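最后更新：Oct 4, 2019

我为什么还在用一把小刷子扫桌子
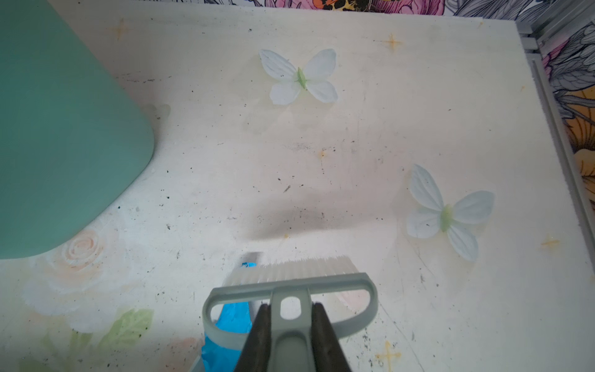 扫桌子这件事，我跟家里人吵过不下十回（真的，都是小吵，但每回都挺认真）。他们的意见很统一：抹布一擦不就完了？我的意见也很统一：先扫，再擦，顺序不能倒。你想啊，桌上有一层碎渣，湿抹布一下去，渣子先变成泥，泥再被抹成一道一道的弧线，等干了以后比没擦还难看。尤其是印花的白桌面，淡淡的底花，边角上一朵浅桃色的玫瑰带片绿叶子，再撒几颗橘黄色的四角小星星，好看是好看，可那些小黑点似的脏东西往上一落，一粒都藏不住。这时候最顺手的就是一把灰绿色的塑料小手刷，白刷毛排成一排，手柄弯成一个圈，往桌面上一抵就能推。桌上摆着的白蝴蝶也不用怕，绕过去就行，换成抹布，十有八九连翅膀一起卷走了！

我对刷子的感情是从外婆那儿来的。外婆家的饭桌是老木头的，缝特别宽，米粒掉进去能待到过年。她有一把短毛刷，专门挂在桌腿旁边的钉子上，谁吃完谁扫，扫到手心里，走到院子里喂鸡。我小时候觉得这是惩罚，现在想想那是我一天里最安静的几分钟。后来搬进城里，没有鸡了，也没有院子了，刷子也跟着没了，换成湿巾，一抽一张，一张一扔。我用湿巾用了好多年，从来没想过这事有什么问题。

转折是今年八月。那阵子天热，我又刚好闲着，就翻出旧账本算了算一年在湿巾和厨房纸上花了多少钱。算出来是1,251块。我以为按错了，又算一遍，还是这个数。我一个人住啊朋友们！就一张桌子一个灶台！当天晚上我就下楼，在小区门口那家Lulside杂货铺里买了把刷子。店里其实有好几种，有一种是Plorkham的，带个小簸箕，扣在一起卖，样子很体面，要60块，我没舍得。我挑的是最普通的那种，拿回家就扫，扫完桌子扫窗台，扫完窗台扫键盘（键盘就别提了，一言难尽）。

有人会说，现在都什么年代了，桌面吸尘器那么便宜。我也买过，Fluvow的，圆圆的一小只，像个扣着的碗。它吸橡皮屑是可以的，吸饼干渣也凑合，可是它得充电，而我永远记不住给它充电。每次想用它都是没电，插上线，等，等着等着我就去看剧了，渣子还在桌上。刷子不用等，伸手就有，这一条在我这里压倒一切。另外吸尘器有声音，我早上六点多起来做早饭，楼下是个带小宝宝的人家，我可不想拿嗡嗡声去跟人打招呼。

再说说扫法。我知道这听起来很可笑，扫个桌子还有扫法？有的。我以前是横着来回扫，越扫越散，一半飞到地上，另一半躲到花瓶底下。我朋友Guido Guerra在餐馆干过好些年，有天来吃饭，看我扫了不到半分钟就受不了了，把刷子拿过去，说你要朝一个方向，从远处往自己这边带，刷毛压低，慢一点，到桌边再用另一只手接。就这么简单。我后来试了试反着来，从自己这边往外推，也行，就是要跑到桌子对面去收，饭后懒得动的时候不推荐。关键还是一个方向。来回扫等于给渣子散步。

还有摆件的问题。我承认我桌上东西多，假花、小碟子、香薰，收拾起来麻烦。网上有一派主张桌面清空，什么都不放，一抹到底，我看过一位收纳博主的长文，说他把家里3,637件东西减到了一个行李箱，底下一片叫好。我佩服，我做不到，我也不想做到。一张桌子上要是连只蝴蝶都不能停，那我吃饭图什么呢？桌面是拿来过日子的，过日子就掉渣。我宁可每天多扫那么一小会儿，绕着那些没用的小玩意儿走一圈，挪一挪，再放回去。放回去的时候顺便看它们两眼，不然买来大半年都没正眼瞧过。

当然刷子也不是万能的，这个我得说清楚，免得有人照着我的话去买，回头骂我。油的不行，黏的不行，打翻的酱汁千万别上刷子，我干过一次，蜂蜜，刷毛粘成一撮一撮的，泡了一整夜热水才救回来。刷毛太软的也不行，我买过Chiang的一款，摸着像腮红刷，扫面包屑它自己先弯了，渣子纹丝不动。太硬的呢，又怕刮花印花的桌面，那种淡淡的图案最不经磨，所以我买之前一定会用指腹按一按，按下去能弹回来的就差不多。刷子自己也要洗，我大概一周一次，温水加一点洗洁精，甩干，毛朝下晾着。毛朝上晾水会往根里流，时间一长有味儿。

至于先扫后擦这个顺序，我家里人到现在也没有服气。我妈上个月来住了3天，头一天看我扫桌子，说你跟你外婆一样磨叽。第二天我出门买菜，回来看见她弯着腰在那儿扫，一下一下的，往自己这边带。我没吭声，把菜拎进厨房了。晚饭吃的是酥皮饼，掉了一桌。

读者留言

芝麻糊不糊：毛朝下晾这条太有用了，我一直朝上，怪不得我家那把闻着像抹布。

老周在阳台：抹布派表示不服。抹布拧干一点，对折，从外往里收，一样干净。关键是抹布要拧干！

小满：楼上，拧多干算干啊？我每次拧完手都红了，桌上还是一道一道的。

老周在阳台：拧到不滴水，再多拧两把。

Momo的厨房：桌面吸尘器没电这段简直是我本人，我家那只充电线都找不着了。

绿豆沙：求问Lulside那种普通的多少钱？文里只写了没舍得买的那个哈哈。

芝麻糊不糊：蜂蜜那个泡热水，刷毛不会变形吗？我那把粘了糖浆，一直不敢泡。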